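The Desk Will Not Save You
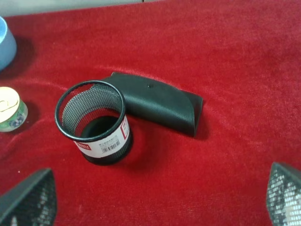
Mesh pen pot on red velvet, label still on.

I have been trying to write letters again. Proper ones, on paper, with a stamp. I decided this in August, which is when I decide most things I won't do, and I told enough people that backing out would be embarrassing.

The first thing I did was not write a letter. The first thing I did was shop. There is a stationer near me called Zevinley, the sort of place where the notebooks are kept flat in drawers and you have to ask to see one, as if it were an engagement ring. I went in for envelopes. I came out with envelopes, blotting paper, a pad so thick it could stop a door, and a bottle of ink called Assunção, which the man behind the till described as "a serious blue". I don't know what a frivolous blue would have done to me but I wasn't going to risk it.

Then there was the matter of where to sit. You can't write letters at a table where you also eat toast. So I moved the table. Then I moved the lamp, and then the bookcase, which had been hiding a damp patch I had made my peace with two years ago. By the end of Thursday I had a writing corner, a sore back and a damp patch. Letters written: none.

I did write one in the end. It was to my aunt, who is the only person I know who still writes back, and it took me most of an evening. My handwriting has gone. It used to be quite nice, I think, or at least a teacher once said so, and now it looks like something you'd find on a parcel that had been out in the rain. By the second page it was sloping downhill and I'd started leaving out the small words to get it over with. I told her about the bookcase. I asked about her knee. I used the phrase "all well here" twice.

She replied within the week, four sides, in biro, on paper torn from one of those pads the bank used to give out. It was much better than mine. There was a long bit about a neighbour's hedge that I've read out to several people now, and a remark about my cousin's new kitchen that I have promised not to. She had written it, she said, on a tray on her lap during the snooker.

I did look at the serious blue ink after that.

What I'd forgotten is how odd it is to send something off and then just not know. No tick, no little dots to show she's typing. I kept wondering if I'd put the right house number. I'd also forgotten that a letter has to be about something other than the last ten minutes, and I had to sit there and think what had happened to me since Easter. Quite a lot, as it goes, though most of it was to do with the boiler.

So the plan is one a fortnight. I have 100 envelopes, and at that rate they'll see me through nearly four years, assuming the stamps don't bankrupt me first. The next one is to an old flatmate who owes me a casserole dish. I've got as far as the date and "I hope this finds you well", and I've sharpened a pencil I don't intend to use.

Contact | © All words mine, please ask before borrowing | Back to top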